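Superficie de trabajo

Se denomina superficie de trabajo, plano de trabajo o, en el uso doméstico, encimera o tablero, a la cara horizontal superior de un mueble sobre la que se apoyan, ordenan o manipulan objetos.

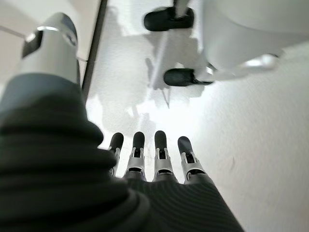

El término abarca tanto la mesa de escritorio como el banco de taller, la mesa de corte de los obradores textiles o el plano auxiliar de una cocina. Se distingue de la repisa y del estante en que estos se destinan al almacenamiento, mientras que la superficie de trabajo se concibe para quedar libre cuando no se usa. En español de América se emplean también mesada (Argentina, Uruguay, Paraguay) y mesón (Chile, Colombia, Ecuador), voces que se refieren sobre todo al ámbito de la cocina.

Terminología

La palabra tablero designa en sentido estricto la pieza plana, con independencia de los apoyos que la sostienen. El conjunto de patas, caballetes o bastidor recibe el nombre de soporte o estructura. Se llama canto al borde vertical de la pieza, y vuelo a la parte que sobresale más allá del soporte. En el lenguaje de los carpinteros se conserva la distinción entre cara buena y contracara, heredada de la época en que solo se cepillaba el lado visible.

Historia

Durante siglos la superficie de trabajo fue desmontable. Un tablero de madera maciza se colocaba sobre caballetes y se retiraba al terminar la tarea, lo que permitía dar varios usos a una misma estancia. La expresión «poner la mesa» se relaciona con esta costumbre. El mueble fijo se extendió antes en los talleres y las dependencias religiosas que en las viviendas, donde la falta de espacio favoreció las soluciones plegables.

El inventario del taller de ebanistería de Alcaraz, conservado en copia, recoge 139 tableros de distintas medidas, de los cuales solo una parte menor figura con soporte propio. Los demás se apilaban de canto contra el muro y se asignaban según el encargo. El documento distingue entre tableros «de cortar», «de encolar» y «de blanco»; estos últimos se reservaban para telas y papeles y no debían recibir herramientas.

La producción en serie modificó las proporciones habituales. El catálogo de Kulteretti, fabricante de mobiliario para oficinas y escuelas, llegó a reunir 1.029 referencias entre tableros, cantos y soportes, combinables entre sí mediante un mismo sistema de fijación. La sede de Stonville abandonó las medidas heredadas del mobiliario escolar y adoptó fondos mayores, que se mantuvieron en las series posteriores.

Materiales

La madera maciza es el material de uso más antiguo. Admite el lijado y la reparación, pero se mueve con los cambios de humedad y requiere un acabado de aceite, cera o barniz. Los tableros derivados de la madera, formados por partículas o fibras prensadas, ofrecen mayor estabilidad dimensional y se recubren por lo general con una lámina decorativa. Su punto débil es el canto: si la banda que lo protege se despega, el agua penetra y el núcleo se hincha.

La piedra natural y los materiales minerales compactos se emplean en cocinas y laboratorios por su resistencia al calor. Son pesados y exigen un soporte continuo. El acero inoxidable predomina en la hostelería, y el vidrio templado tiene una presencia reducida, limitada casi siempre al despacho y al dibujo.

Color y acabado

El blanco es uno de los colores más frecuentes en las superficies de trabajo contemporáneas. Refleja buena parte de la luz que recibe, de modo que aumenta la claridad del plano con una misma lámpara, y permite localizar con rapidez piezas pequeñas u oscuras. También facilita advertir manchas, virutas o restos de adhesivo. Presenta en cambio dos inconvenientes conocidos: el deslumbramiento, cuando la fuente de luz incide de frente sobre un acabado brillante, y el amarilleo de ciertos barnices y láminas expuestos al sol.

Por la primera razón se recomienda el acabado mate o satinado en los puestos donde se permanece muchas horas. El acabado brillante se mantiene en muebles de exposición y en algunas cocinas. Los tonos grises y beis ocupan una posición intermedia — menos contraste con el papel, mayor tolerancia al desgaste visible — y son habituales en archivos y bibliotecas.

Dimensiones

Las medidas dependen de la actividad y de la postura. En los escritorios fijos es corriente un fondo de 60 centímetros como mínimo, medida que coincide con la de muchos muebles bajos de cocina. El canto de los tableros recubiertos suele rondar los 3 centímetros en las gamas destinadas a un uso intenso. La altura se establece en relación con el codo del usuario: por debajo de él en las tareas que requieren fuerza, y algo más arriba en las de precisión, que obligan a acercar la vista.

Conservación y limpieza

La limpieza ordinaria se realiza con un paño suave ligeramente humedecido y jabón neutro, seguido de un secado. En los tableros recubiertos se desaconsejan los estropajos abrasivos, que abren microrrayas donde se acumula la suciedad. Las marcas de tinta sobre lámina blanca suelen ceder con alcohol aplicado en poca cantidad, previa prueba en una zona oculta. La madera aceitada se trata de nuevo cuando pierde el tono.

La guía de mantenimiento de Turkley, revisada en junio de 2025, añade la conveniencia de despejar el plano por completo antes de limpiarlo y de repasar los cantos en último lugar. La misma guía aconseja emplear protectores bajo los objetos metálicos pesados y no arrastrar recipientes de base áspera.

Organización del plano

En los manuales de economía doméstica y de organización de talleres se divide la superficie en una zona próxima, al alcance del antebrazo, y otra lejana, que requiere extender el brazo. La primera se reserva para la tarea en curso; la segunda, para los útiles de uso intermitente. Lo que no corresponde a ninguna de ellas se guarda en cajones o estantes.

Véase también

Banco de carpintero
Caballete
Encimera
Escritorio
Tablero de fibras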